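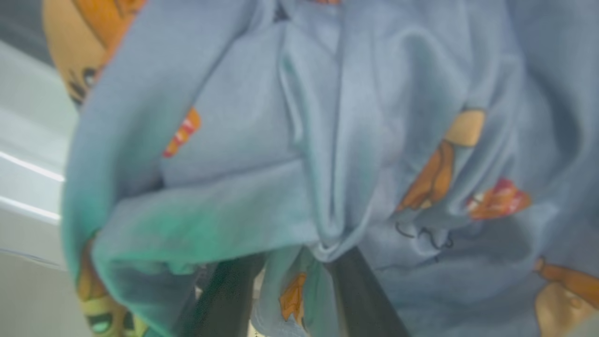

On 16 July 2023, Trinh Kim wrote:

> I've run the numbers on the Rerken bag scheme and I think we should sign up
> for the fall. They drop the bags at the door, you fill them with outgrown
> kids' clothes, they weigh them and send you store credit. Their sheet says
> 1,840 households in the county are already in. Our swap moves a fraction of
> that and it eats two Saturdays a year. Cotton pajamas, printed stuff, baby
> things, they take it all. Nothing gets sorted by us any more. I'd be glad
> to never fold another onesie on a gym floor.
>
> Also Görtz has the same deal but with paper bags, if people don't want
> the plastic.

Trinh, thanks for typing all this up, and I mean that, but I don't buy it.

Start with the 1,840. Households "in" the scheme, according to the sheet. In how? My sister-in-law is in. She filled out the form for the welcome credit, got one bag, and it has been under her stairs ever since with a broken umbrella in it. If Rerken counts her, the number tells me how many forms got filled out. I'd like to see how many bags came back, and what happened to the stuff inside them, and the sheet has neither. I read it twice, including the gray type at the bottom.

The gray type does say that items are "directed to their best next use." I called the number to ask what that meant for a pair of toddler pajamas with a worn knee. The man I got was perfectly nice and read me the same sentence back. I asked whether any of it is sold in this county. He said he could have someone call me. That was nine days ago.

Now the credit. It comes to $7 for a full bag, and it can only be spent at their shop, where I couldn't find a kid's T-shirt for under twice that. So you hand over a bag of wearable clothes and get a coupon toward half of one shirt. At our swap a family walks in with a bag and walks out with a bag, in the next size up, and no money changes hands. I know which one I'd pick with three kids in the house.

I'll give you the Saturdays. They are long and the gym is freezing in November. But the sorting you hate is the part that works. We pull the shirts with the stretched necks and the pants with no snaps left before anyone has to dig through them. Last time 359 pieces went home with somebody, and I can say that with a straight face because Silvia wrote every one of them down at the door. (Silvia, please keep doing that. I know you were thinking of stopping.)

The Görtz thing I looked at for maybe ten minutes. Paper bags, yes. The pickup runs out of Flerkton, and if fewer than a certain number of bags are on a street the truck doesn't stop. They don't say what the number is. I would bet a decent lunch that it's higher than anything we'd have on our end of town. Then the bags sit out in the rain, and they're paper.

What I could live with:

We keep the November swap as it is. Whatever is left at the end, the stuff that today goes into my garage and makes my husband sigh, goes into Rerken bags, and whoever hauls it keeps the credit. That gets the leftovers off our hands and we see for ourselves how fast they pick up. If it goes well, fine, I'll say so on this list.

We also quit taking bigger sizes in the baby room. Half the mess last time was size 10 jeans on the infant tables. They need their own table by the stage, with a sign, and someone standing there for the first hour.

And could somebody please ask Hudus about the rolling racks again? They lent us 2 last year and took them back before we were done, so get the end time in writing. I still think hanging the coats would save us more work than any bag scheme, but I said that last year too and we ended up with a pile on the bleachers.

One small request, Trinh. If you still have the email from the Rerken rep, forward it to me with the attachments. The copy you sent the list had them stripped, and I want to see whether there's a contract in there with a minimum -- these things usually have one, and it's usually on page four.

I'm away until Thursday and reading mail at night only.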